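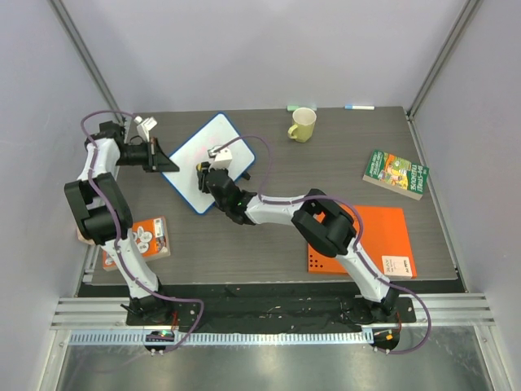

FOR IMMEDIATE RELEASE

Lightfoot walking trail opens between Umville and Pallville this April

Umville - I've been waiting a long time to write this one! The Lightfoot trail opens in April, and you'll be able to walk all 23 miles from Umville to Pallville without once setting foot on the highway shoulder.

I run Ernari, the little shoe repair shop on Mill Street, and for years my customers have been telling me the same thing (usually while handing over a pair of ruined boots). They love walking out toward Pallville, but the stretch past the gravel yard is miserable, and after rain you may as well swim. So we started asking landowners if a path could cross their fields, and most of them said yes. The gravel yard even moved its fence for us.

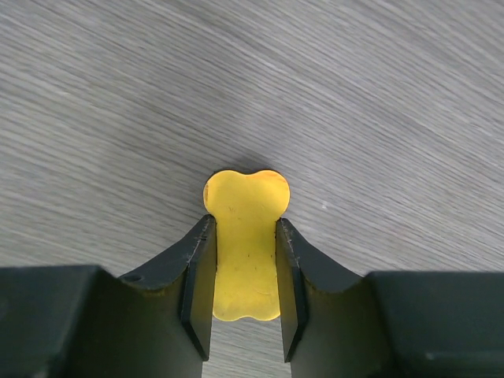 The trail follows the old creek bed for the first few miles, climbs through the orchards, and comes down into Pallville behind the grain elevator. Nearly all of it is packed dirt. There are 3 footbridges, and the middle one is my favorite because there's a bench at the far end and you can hear the frogs in spring. The highest point is only 333 feet up, so please don't let anybody tell you it's a mountain hike.

Opening morning starts at 8 at the Umville depot. We have room for 300 walkers on the first day, and a shuttle will bring everyone back from Pallville until dark. You can do the whole thing or hop off at the orchards, where there'll be cider and soup. 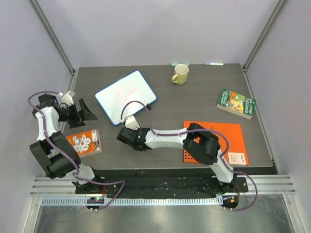 One Pallville walker who tried the route early told us the orchard climb was easier than expected, but the signs near the second bridge were hard to spot coming from the east, and could we please put up bigger ones? We can, and they're going in before the opening. Keep those notes coming!

Walking the trail is free. Sign up for opening day at the Ernari counter or at the Pallville library. Dogs are welcome on a leash, and maps are by the register.

Press contact: Ernari, Mill Street, Umville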